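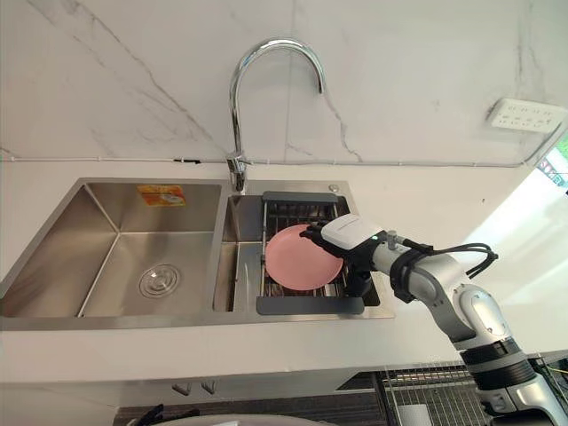
The result of our by-election came through while I was waiting for the kettle, a bit before two in the morning, and I read it out loud to an audience of one sleeping dog. Clyde Szabo had won it, by 111 votes, and I don't mind telling you I stood there for a good while afterwards with my phone propped against the wall behind the sink (the one with the thin grey veins running across it at a slant), refreshing the page in case the number changed. It didn't. So Worerard ward has a new councillor, and for the first time since I moved here it isn't the person whose name was on the leaflets when I arrived.

I ought to say straight away that I didn't vote for Clyde. I voted for Sayaka Nomura, as anyone who has been stuck next to me at a bus stop this past month will know, and she came second with 1,944 votes, which for somebody who had never stood for anything before June is a marvellous thing. I'd have liked her to win. I thought she was the only one of them who had properly read the bus timetable, and I mean that as very high praise! But she lost, and she went over and shook his hand, and by breakfast she had put up a short message wishing him well and asking him to please look at the crossing on Pasevmont Road before the schools go back.

What cheered me up more, though, was Desmond Kincaid. Those of you who don't live round here may not know that Desmond is the group leader on the other side, and that he and Clyde have been going at each other in the letters page for as long as I've been reading it. Bins, mostly. Then the library hours, then bins again. I fully expected a sulk, or one of those statements that says "we note the result" and then spends four paragraphs not noting it. And instead he congratulated him, by name, in the first line, and said the count had been fair and that the people of the ward had made themselves plain. His own lot were not pleased. You should have seen the comments underneath it (or perhaps you shouldn't, I rather wish I hadn't).
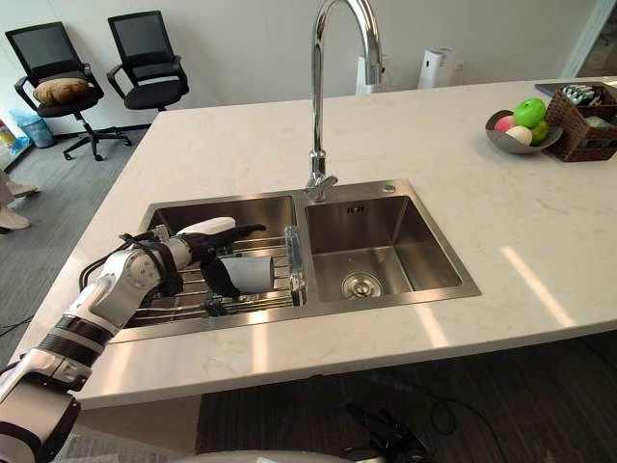 Tobias Ferreira, who came third with 547, was crosser about the whole thing and said so. He thinks the polling station at Tagle Lane was badly signposted and that people on the new estate turned up at the old one out of habit. I have some sympathy there. I walked past the sign myself and had to be called back by a woman with a pushchair. But he didn't say the result was wrong, he said the sign was, and he's asked for it to be sorted out by the next time, and I think that's a perfectly decent way to be cross.

My friend Ryota Chiba says I'm being soft. We had this out over the phone on Monday evening, at some length, and his view is that a gracious message costs nothing and that Desmond will be voting against every single thing Clyde brings forward by the autumn. Well, he may be right about the voting. He usually is about that sort of thing, he used to sit through planning meetings for pleasure. I still think it matters to say it. I grew up in a house where losing at cards meant going to bed without speaking, and it has left me very fond of people who can manage a "well done" through their teeth.

As for what Clyde does now, he has promised 3 things, all of them in bold on his leaflet: the crossing, the drains at the bottom of the hill, and getting the library open on Saturday mornings again. I've kept the leaflet. It's on the fridge, under the magnet shaped like a pear, and I shall be going down it with a pen.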